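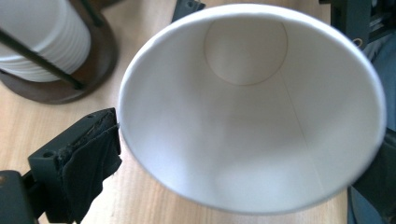 Alois Reisinger told us at the first meeting that the tools were never lost, only that the paper saying where they were took longer to arrive than the tools did. He asked us to look at the return tickets before we looked at anything else, and that is what this report mostly covers.

Return Tickets for Rental Handling Tools at the Trullton Yard
Student project report, submitted 17/04/2025

1. Background

Rodine rents handling tools to drilling contractors. These are elevators, slips, safety clamps, tongs and the smaller items that go with them, such as spare dies and hinge pins. The tools go out to a rig, stay for the length of the job, and come back to the yard at Trullton for cleaning, inspection and storage.

Rodine took over a smaller rental company, Palitz, and moved its stock into the same yard. The combined list has 3,000 items on it. Of those, 1,000 came from Palitz and still carry Palitz serial numbers. Both companies used a paper ticket for returned tools, but the two tickets were laid out differently, and both kinds were still in use when we started.

The question we were given was why some returned tools wait a long time between the truck gate and the inspection bench. A tool that is waiting can't be rented. In busy months the yard has turned down orders for slips in a common size while sets of that size were sitting in the receiving area.

2. What we did

We asked for every return ticket from one quarter and were given 174. We copied them by hand into a spreadsheet with one row per ticket. For each ticket we recorded the tool type, the serial number as written, the date received, the date inspected, the rig or customer, and whether the ticket was a Rodine form or a Palitz form. We also noted any field that had been left blank.

We made two visits to the yard. On the first we followed one load from the gate to the washing bay. On the second we sat with the inspection clerk and watched tickets being matched to the stock list. We did not interview drivers, which we now think was a mistake — several of our questions about blank fields could only have been answered by them.

A ticket was called "held" if inspection was not started by the end of the working day after the tool was received. The yard's own target is the same.

3. Results

Out of 174 tickets, 72 were held.

We expected heavy tools to be held more often, because they need the overhead crane and the crane is shared with the repair shop. The tickets do not show this. Elevators and tongs moved through at close to the same rate as the small items. The crane log has gaps in it, so we would not rule the crane out completely, but we could not find a pattern.

The clearest difference was in the serial number field. On tickets that were not held, the serial number nearly always matched the stock list on the first try. On held tickets it often did not. The usual problems were a missing prefix letter, a zero written as the letter O, and a customer's own tag number entered in place of the serial number. On some Palitz tools the serial is stamped on the underside of the body, where it can't be read until the tool has been lifted and washed. The driver fills in the ticket before that point.
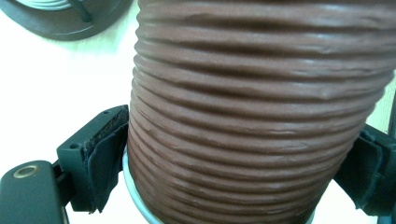 The second difference was in the condition notes. The Rodine form has a box for "used with" where the crew should write the pipe size and connection. The Palitz form has no such box. When the information is missing, the inspector has to call the customer to find out which dies were fitted and whether the tool was run outside its normal size. Calls to rigs are often returned on the next shift or later.

We had planned to compare customers as well. After sorting the rows we dropped this part. A few customers made up most of the returns, and the rest had only one or two tickets each in the quarter.

4. How a held ticket is cleared now

The clerk puts a held ticket in a tray by the window. The tool stays in the receiving area with a yellow tag. Once in the morning and once after lunch the clerk goes through the tray, checks the stock list again, and makes phone calls. If the serial number still can't be found, someone walks out and reads it off the tool.

Nothing on the ticket shows how long it has been in the tray. New tickets go on top. During our second visit the clerk turned the whole pile over before starting, so that the oldest came first, but said this was a personal habit and not a yard rule.

5. The Leitner form

Leitner supplies the software Rodine uses for its stock list. It includes a return form that can be filled in on a tablet at the gate. Rodine has had access to it since the system was set up but has not used it in Trullton. We tested it with a copy of the stock list and the tickets we had already entered.

The form checks the serial number as it is typed and will not accept one that is not on the list. This would catch the prefix and zero errors. It would not help with a serial number that can't be read at the gate. For those, the form needs a "serial to follow" option, and at present it does not have one. Drivers would probably enter any number that was accepted, and then the stock list would be wrong as well as the ticket.

6. Recommendations

Stop using the Palitz form. The remaining pads should be removed from the trucks and from the gate office.

Paint or tag the serial number on the side of each Palitz tool as it passes through inspection. Doing the whole stock at once would take the inspectors off their regular work.

Write the time on every ticket that goes into the tray, and work the tray from the oldest.

Leave the tablet form until the first two changes are in place. A trial in May on slips only would be enough to show whether drivers can use it with gloves on and in poor light.

7. Limits of the work

We only saw one quarter. It did not include the busiest part of the year. The dates on the tickets are days without times, so a tool received at seven in the morning and one received at closing are treated the same. Two tickets had inspection dates earlier than the received dates — we swapped the dates on both, after checking with the clerk, and kept them in the set.

The spreadsheet and the blank ticket layouts are in the appendix. Customer names have been replaced with letters at Rodine's request.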